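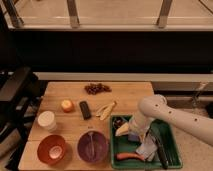
White arm over the green tray, gripper down among the mixed items

Ticket 218 - gripper comparison, Dulladine bench
Opened by: Yee-man Yip
Status: waiting on reply

Hello Azlan, and thank you ever so much for the quick answer last time. I've now been through the tray test with both grippers, the Rostdale and the older Ullthorpe, at 400 picks each, and I'm afraid the Rostdale still stops short now and then on the small block. It closes, waits, then gives error 4 and opens again. The Ullthorpe never does this, though it is a good deal rougher with the soft things - I wouldn't trust it with the grapes!

So far I have swapped the cable, restarted the controller and put the closing time up to 2000 ms. The longer time helped a little with the cloth but made no difference to the block.

Reply from Azlan Pasaribu, July 27, 2021
Hello Yee-man, lovely clear notes, thank you. Could you load the settings file from April and try the block on its own, with the tray otherwise cleared? Please send me the log afterwards, even if it all goes well.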